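Zister - Uledura
Album review

It has been six years since Zister put out anything longer than a single, and in that time they have lost a drummer, gained a second keyboard player and apparently discovered the gong. Uledura runs to 42 minutes. I would guess the gong gets four of them.

The good news first. Renata Malinowski still sings as if she's returning a faulty kettle and has kept the receipt. On "Ata", the opener, she repeats one line over a bass part that never quite lands where you want it, and it's the best thing the band have done. Damian Jasińska's guitar comes in late, plays 2 notes and leaves. More guests should take his lead.

The middle is heavier going. "Salt Office" is a fine riff stretched until you can see through it, and the spoken bit (in which Krystyna Jabłońska reads out what sounds like a bus timetable) was probably funnier in the studio. I skipped it on my third listen and felt no guilt.

Things pick up with "Lower Field", which is fast, rude and over before the keyboards can get involved. Then comes the closing track, eleven minutes of it, with a drum sound like somebody moving wardrobes upstairs. I loved it. My neighbour has a different view.

The vinyl is limited to 200 copies and comes with a fold-out lyric sheet, printed in a dark grey on a slightly darker grey. Bring a torch. The pressing itself is quiet and side two sounds noticeably better than the download - fuller at the bottom, less fizz on the cymbals.

Worth buying if you liked the first record. If you didn't, try "Lower Field" and stop there.

The band tour in September, gong permitting.

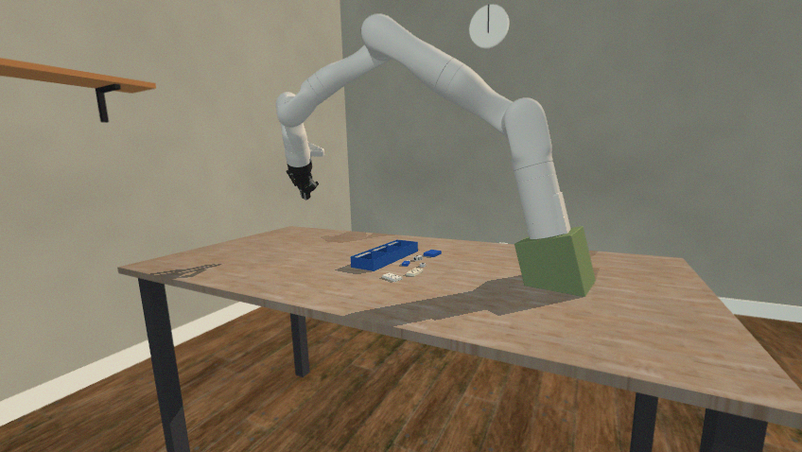
Track listing

Ata
Salt Office
Cold Spoons
Lower Field
Uledura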